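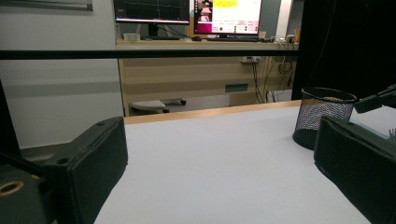
Station 116, white tabletop with mesh pen cup, desk with two monitors behind.

**Workstation and desk walk-thru, Morelli building, Roltville**
Form: Erum desk check, short version
Started a little after 2 pm, October round

Key: OK / FIX / WATCH / NA. Comments go under the line, keep them short. Anything marked FIX gets a ticket before you leave the floor.

## 1. Work surface

- [x] Top clean, no spills or residue — **OK**
 Wiped my hand across it. Smooth, nothing sticky.
- [x] No chips, splits, raised edges — **OK**
 Wooden strip along the far side is tight. Pushed on it in three spots, no movement.
- [x] Table level, doesn't rock — **WATCH**
 Slight rock at the back left foot. Turned the leveler half a turn, better. Check again next round.
- [x] Load under limit on sticker — **OK**
 Limit is 193 lb. Nowhere near.
- [ ] Underside checked for loose screws — **FIX**
 One screw backed out under the front rail. Hand tightened only, didnt have the long driver on me. Ticket 1243.

## 2. Small items and sharps

- [x] Pens, pins, blades in a holder, not loose on the top — **OK**
 Black mesh cup, right side of the table.
- [x] Holder stable — **OK**
 Bumped it, stayed up. Would still move it a couple inches in from the edge. Told the station.
- [ ] Points down where possible — **WATCH**
 Asked them to flip anything sharp point down. Same comment as last round.
- [x] Scissors / box cutters capped or in drawer — **OK**
 One cutter in the drawer, blade in.
- [x] No glass or open cups near electrical — **OK**

## 3. Screens and keyboard (desk behind)

- [x] Monitors sit flat, stand not cracked — **OK**
 Left one is on a black stand, base sits flush. Right one a little wobbly in the neck but holds.
- [x] Top of screen at or just below eye level — **WATCH**
 Fine for the person who sits there now. Taller people will be looking down. Korska riser would do it, two in the supply closet.
- [x] No glare on the screens — **OK**
 Checked with overheads on. Recheck in the morning when the sun comes in that side.
- [x] Keyboard within easy reach — **OK**
 Under the right hand monitor. No wrist rest, they don't want one.
- [x] Desk edges and front panel sound — **OK**
 Beige top, wood panel under. Panel is solid, knocked on it, no rattle.
- [ ] Both monitor cords labeled — **FIX**
 One label fell off. Need the tape printer. Same ticket.

## 4. Cords and power

- [x] No daisy chained strips — **OK**
- [x] Plugs fully seated — **OK**
 One was half out, pushed it in.
- [x] No cords across the walkway — **OK**
- [x] Strip test date current — **WATCH**
 Good til next month, then due. Put it on the list now so it doesnt get missed like station 60 did.
- [x] No warm plugs or bricks — **OK**
 Felt all of them. Normal.

## 5. Overhead, walls, dividers

- [x] Wall hangings secure — **OK**
 Framed picture on the left wall. Lifted the bottom corner, hook is good, two nails.
- [x] Wall surface — **OK**
 Gray, darker stripe partway down. Old scuff low down, cosmetic.
- [x] Horizontal bar secure, no sharp ends — **OK**
 Black bar between the table and the back desk. Pulled on it pretty hard. Ends are fine. People do lean on it, please stop leaning on it.
- [ ] Dark hanging / panel on right side, flame tag — **FIX**
 Couldn't find a tag anywhere. If it's fabric it has to have one. Send the purchase record or we swap it. Separate ticket, number to come.
- [x] Panel doesn't block an exit or sprinkler — **OK**
 It does block the sightline to the far side of the room. Not a violation, walk slow coming round it.

## 6. Floor and access

- [x] Aisle clear — **OK**
 Over 40 inches at the narrowest spot, taped it.
- [x] Chair casters, no cracks — **OK**
- [x] Nothing stored under the table — **FIX then OK**
 Box of printer paper under there. Moved to the closet while I was standing there. Don't put it back.
- [x] Extinguisher visible from seat — **OK**
 Have to turn around but yes.

## Open items

1. Screw under front rail, ticket 1243
2. Cord label, same ticket
3. Flame tag or purchase record for the right side panel
4. Power strip retest, due next month
5. Riser for the monitors, optional, ask first

Result: **pass with comments**. Items 1 and 3 before the next round or it goes to a fail, thats the Erum rule and I don't get to bend it.

Did not check drawers on the back desk, locked. Did not check lighting level, meter battery dead. Will do both when I come back for the panel tag.

Copy to the binder by the Morelli side door, copy in the shared folder under Roltville.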